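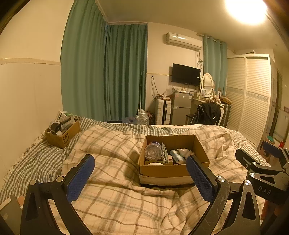 Skosora forum > Data collection > Handheld grippers
Topic: Box-to-box sorting on bedding, how many demos before moving the box?

tarn_offset
Posted 02/01/2020

Setting up a new batch for the household sorting task. The policy gets wrist camera frames and gripper width, nothing else. Work surface is a made bed with a plaid cover, two open cardboard boxes, small household goods in the boxes. Each demo is one pick and one place, then the operator returns to a neutral pose above the bed.

Current plan is 500 demos in blocks of 20. Box position and angle stay fixed within a block and change between blocks. Item layout gets changed after every demo.

Two questions.

1. Is 20 per box position too many?
2. Does anyone flatten the cover between demos? The protocol I inherited from the Ollik set says to reset the surface every time, and it eats a lot of operator time.

kelp_mod7
Reply #1

20 is too many. We ran blocks of 7 on the Urquhart kitchen set and the policy stopped caring where the bin was. With long blocks it learned a fixed approach path and only started looking at the image near the end of the reach. You could see it in replay: move the box a hand width and the gripper closed on the old spot.

Don't flatten the cover. Folds shift the box a little on every contact and you want that in the data.

brackish
Reply #2

Disagree on the cover, at least for the first batch. A soft surface means the box tilts when a finger touches the rim. If your operators correct for that by pushing down, you record a lot of pushing down. Ours did. We threw out 39 demos from one session before we found the cause, and the policy trained on them still leaned on the rim.

Flatten for the first few blocks, look at the finger heights, then let it get messy.

kelp_mod7
Reply #3

That's an operator problem. Fix the instruction, leave the surface alone.

brackish
Reply #4

The instruction was already "no rim contact." People touch the rim anyway when the item is up against the cardboard. You can't see the lower half of your own fingers from behind the tool.

tarn_offset
Reply #5

Both noted. I went through the first block last night and rim contact is there, mostly on picks close to the box wall. Tall items are fine. Soft packs are the bad ones, the operator opens wide, one pad goes down between the pack and the cardboard and drags on the way in.

I also have an occlusion problem I didn't expect to matter this early.

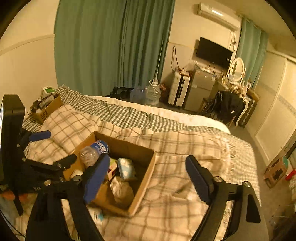

At a low approach the pads and linkage hide a good part of the box interior, and whatever is behind them has to be remembered from earlier frames. My observation window is two frames. I'm considering going longer, or telling operators to come in higher and drop straight down so the target stays between the pads until late.

The background is another thing. The whole room is in view most of the time – curtains, closet doors, fridge, TV. I can crop, but then I lose the far edge of the bed, which is what SLAM seems to like.

pinwheel_ct
Reply #6

Crop for training, keep full frames for tracking. They don't have to be the same image. The Pider export script takes a separate crop per consumer, see the config notes pinned in September.

On the window: longer history made ours worse. It started copying its last motion and ignoring the picture. Come in higher. It costs a little time per demo and it's the cheaper fix.

kelp_mod7
Reply #7

Agree on coming in higher. I'd still keep a share of low approaches. If every demo starts from a clean view, the policy has nothing to go on once it drifts low.

brackish
Reply #8

What share?

kelp_mod7
Reply #9

No number I'd defend. Enough that they show up in every block.

graywater_ln
Reply #10

Question for OP. Is the second box source or target? If items go both ways you need some signal for direction. A wrist view with both boxes open and both full is ambiguous and you'll get averaging – the gripper hovers between them and does nothing useful.

tarn_offset
Reply #11

One way only in this batch, big box is source. Reverse direction gets its own batch and its own label.

Revised plan: blocks of 7, cover flattened for the first two blocks and left alone after that, high approach by default with low ones mixed in. Soft packs get placed away from the wall until rim contact drops, then go back to random. Full frames to tracking, cropped frames to training.

brackish
Reply #12

Log which demos had the cover flattened. You'll want to split on it later.

tarn_offset
Reply #13

Added a field for it.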